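Hand-demo corner. Joststead crew still at it with the two-gripper kit, this round on small stuff off a bed. Earbud case clamped upright over the open carton, second gripper in from the side. Go easy on the squeeze pls.
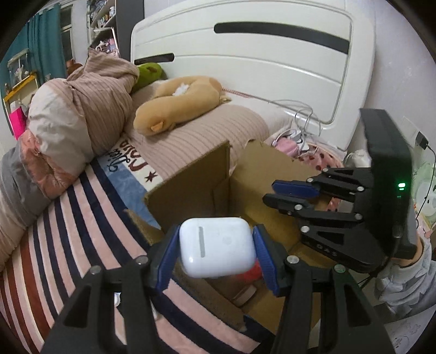
## Numbers

3881 demos in the Vultar set, 42 tossed for shaky starts. Jollbridge wants more with small round lids, so contact lens case in one gripper, concealer in the other. Slow hands, poeple!

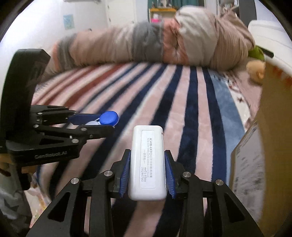 Joststead, 31/03/2018

Next batch goes to Núñez in May. Send logs before then, zipped, 2 folders max.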